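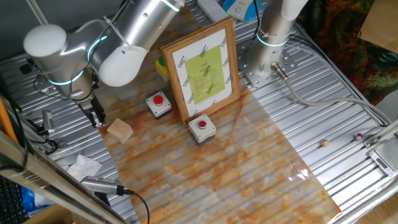
Brolholm Measurement Group, Home Devices Team

Brolholm Paired Blood Pressure Readings

README and data card

Please read the section on what the data cannot tell you before you use any of it. Most of the questions we get by email come from people who have skipped it and gone straight to the averages.

What it is

A set of roughly 2,000 paired blood pressure readings taken at home by 100 adults. Each pair is one reading from a Rallik wristband and one from a Kalinowski upper arm cuff, taken as close together as the person could manage. The wristband has no cuff. It works out a figure from the pulse signal at the wrist and from a calibration done on the first day.

The maker of the wristband describes it as suitable for "everyday insight". We don't know what that means and we haven't found a definition of it. We wanted to know whether the number on the wrist was near the number on the arm, on an ordinary evening, in an ordinary kitchen, with nobody from the company standing by.

Files

readings.csv holds the paired readings, one pair to a row.
people.csv holds one row for each person, with age band, sex, arm size band and whether they take tablets for blood pressure.

The two files join on person_id. There is no names file and we don't hold one.

Columns in readings.csv

person_id: a random code, the same in both files
pair_no: order of the pair for that person
time_of_day: morning, afternoon or evening, as written down by the person
wrist_sys: upper figure from the wristband
wrist_dia: lower figure from the wristband
arm_sys: upper figure from the arm cuff
arm_dia: lower figure from the arm cuff
gap_flag: yes if the person said more than a few minutes passed between the two
note: free text, lightly edited to take out anything personal

That makes 9 columns. An older copy going about has an extra one called "quality", which came out of the Hiluvow app and was a score for how good the reading was. We asked how the score was worked out and were sent a leaflet. We have dropped the column, and if your copy still has it, please fetch the current one.
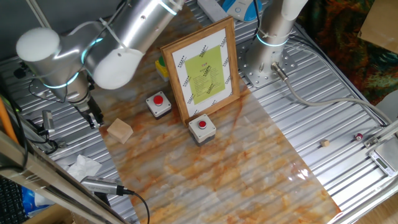
The wristband figures were copied by hand from the screen of the band and not exported through the app. This was a nuisance for everybody and has left some typing mistakes, but the app smooths its figures before it shows them, and a smoothed figure set against a raw one from the cuff would look better than it should. We would sooner have the mistakes. Where a figure was plainly impossible (a lower figure above the upper one, for instance) we left it in and wrote "check" in the note. Take them out if you like, and say in your write-up that you did.

How people were found

Posters in surgeries and a notice in a local newsletter. People who answer a poster about blood pressure are people who already think about their blood pressure. They are likely to sit still, put the cuff on properly and follow the sheet. We expect that someone who buys a wristband on a whim will get worse results than these, and there is nothing in the files that would let you work out how much worse.

Very large and very small arms are thin on the ground. The standard Kalinowski cuff doesn't fit them well, and the larger cuff arrived after most of the readings had been done. Look at arm size band before you say anything about the whole group.

What the data cannot tell you

It cannot tell you that the wristband is accurate. The arm cuff is a decent home machine, but it is still a home machine, and it has its own error. All you have here is how far apart two devices were. If they agree, they may both be right or both be wrong in the same direction.

It cannot tell you that the band "tracks change". Most people's readings in this set didn't change much. A device that showed the calibration figure over and over with a little wobble added would do quite well on these files. We have seen one draft paper that took the small average difference as good news without trying that comparison. Please try it. Take each person's first arm reading, repeat it all the way down as if it were the wristband, and see how much the real wristband improves on it. Then decide how pleased you are.

It cannot be used to set or alter anyone's treatment. Nor is it a safety study. Nobody was watched by a clinician while they used the devices.

It also says nothing about newer bands. The one used here has since had a software update, and the maker says the update is "significantly improved". Perhaps it is. We have asked what it was improved against and will add the answer to this page if one comes.

Averages

Please don't quote an average difference by itself. A band that reads far too high for one person and far too low for the next will come out with a lovely average. Give the spread, and give it by person as well as by reading, because the pairs from one person are not separate pieces of evidence.

Money and interests

The Rallik bands were bought at full price from a shop. The Kalinowski cuffs were lent and have gone back. Neither maker saw the files before they were put up. Hiluvow offered to host the data and to "help with the story around it", and we said no to both.

Consent and privacy

Everyone agreed in writing to their readings being shared in this form. The notes were the difficult part, as people write down all sorts of things beside a number. They were read through by Maëlys Fleury, who also wrote this card, and anything about family, work or place was cut. If you find something she missed, write to the team address and don't post it in public.

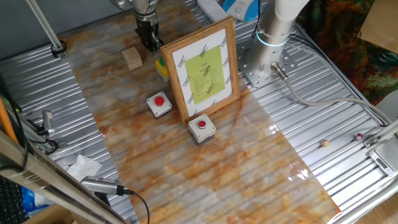

Wooden picture frame and button box on the marble-patterned panel.

Use and credit

Free to use for research and teaching. Firms may use it too, but may not say that a device has been "tested" or "proven" with it, and we will write to you if you do. Credit the Brolholm Measurement Group and give the month of the copy you used.

Known faults

Some people rounded the arm cuff figures to the nearest ten, mostly in the evening. Pair order is missing for a few people who lost their sheet and started again. "Afternoon" seems to mean anything from noon until tea.

Last updated: August

Related items

Arm size bands: how we measured them
Copying sheet for home readings (printable)
Reply to questions on the dropped "quality" column
Step counters on the stairs: data card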